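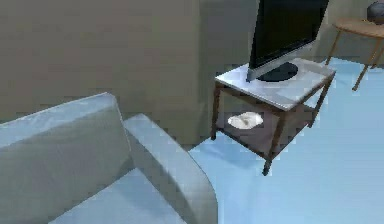
1/ ok quick thread, Stesska results are in. 4000 simulated living rooms, one policy, zero real-room training. Asked it to find a cloth and bring it to the armchair

2/ Overall success 71 percent. Old baseline, same rooms: way lower, numbers in the writeup. Not going to squeeze a table into a post

3/ What changed: we stopped rewarding distance to the cloth. Reward is now for *seeing* more of it. So the policy goes and looks first, then reaches. Dumb simple. Took us since October to try it

4/ Low shelves are still the worst case. Cloth under a tabletop, dark wood, legs in the way. It plans a nice path then clips a table leg. Over and over

5/ Nisha Vashisht reran everything with 16 seeds becuase I didn't trust my three. She was right, spread is bigger than I thought. Error bars are hers

6/ Also tried 100 rooms with randomized shading. Helped a bit on pale cloth over pale floor. Did nothing for the shelf problem

7/ Not claiming transfer. Haven't run it on hardware yet, so pls don't quote it that way

8/ Code goes up once I clean out the hardcoded paths, theres a lot of them. Reward function is one file, grab that first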